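Okay friends, some cable rules from our two-arm bench at Iltau, gathered the slow way!

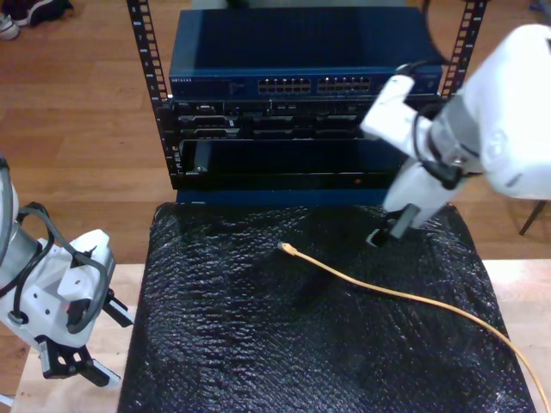

First one, and I'll keep repeating it: the plug gets its own page in the cell sheet. Ours says 40 mm clear around the connector before either gripper closes (yes, even on practice runs).

Second, write down who may restart the arms after a stop. We borrowed Skoryk's wording for that and it's lovely and short. Page 11 if you have their handbook!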